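Stop buying organizers for your bathroom stuff

05/10/2024

I counted the bins in my hall closet last week and quit at 21. Bins. For toothpaste and cough drops and hair ties. Some of them were holding other bins.

So my argument, quick, before I have to go pick up the kids: the bin is the problem. You buy it to get control of the small stuff and then the small stuff has a house, and once it has a house it never leaves. I had a clear one from Grollthorpe, the 5 drawer model, and I swear the bottom drawer was all hotel lotion. From hotels I don't remember liking.

My sister-in-law Ching-wen Pan disagrees with me on this. Strongly. She has labels. Her label for the guest bathroom says "guest tubes" and I've been a guest there plenty and never once opened it. She says that proves the system works, everyone knows where things are. I say it proves the tubes could go live in the trash and her guests would carry on just fine.

What I do now is the cloth. Spread a cloth on a flat surface, dump out one drawer, sort on top of it. One drawer, one cloth, done before lunch. Don't smooth it out, who has time. When you finish you pick up the corners and whatever you didn't choose goes out in the bag.
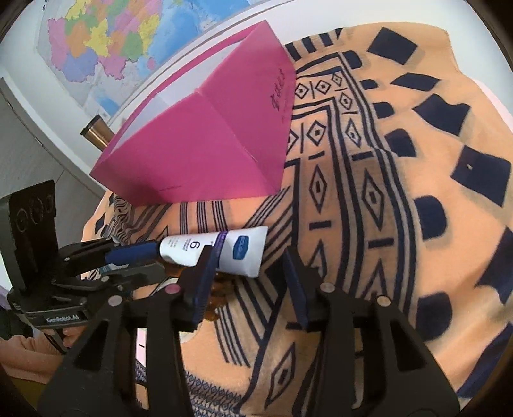

Small things need a deadline, and a bin doesn't give them one. A paper box does. Paper gets soft, it rips, it looks bad on a shelf after a month, and you have to deal with what's in it. I like a box like the magenta-pink one, flaps half folded, a few characters handwritten on it in dark purple, and no lid to snap shut and forget. Same with squeeze tubes: a white one with a big black 6 on it and a navy cap is easy to spot on an orange cloth, even with all those dark diamonds and stripes going on. Put it in an opaque drawer with 12 others and good luck. You'll buy a second one. I did, with sunscreen, three summers running.

Kuo-hua Lo from my building tried it in June and gave me the obvious complaint, that a loud patterned cloth makes it harder to see the little things. Fair for bobby pins. Maybe use a plain towel for bobby pins. But for tubes and bottles I want the cloth I actually like looking at, or I won't pull it out at all. The plain one is in the car anyway.

The other complaint is money. You already paid for the bins, so use them. No. I spent close to what I'd call a nice dinner on the Belum set, 70 dollars, and for two years it cost me time every single morning, digging. I gave it to the school rummage sale and somebody was thrilled. Good for them, it's their closet now.

And please don't tell me about decanting. Pouring one thing out of a perfectly good bottle into a prettier bottle so the bottles match. Then you dont know what's in it or when it expires, so you write a label, so you need a label maker, and there goes the afternoon.

I'm not saying own nothing. My cabinet has two shelves and they're both full. Toothpaste, the good tweezers, bandages, the cream for my elbows, a frankly silly number of lip balms. I can see teh whole lot when I open the door, standing up or lying in a paper box, and when the box gives out I go through it again.

Ching-wen has offered to come over and label the shelves. I told her two is plenty to remember.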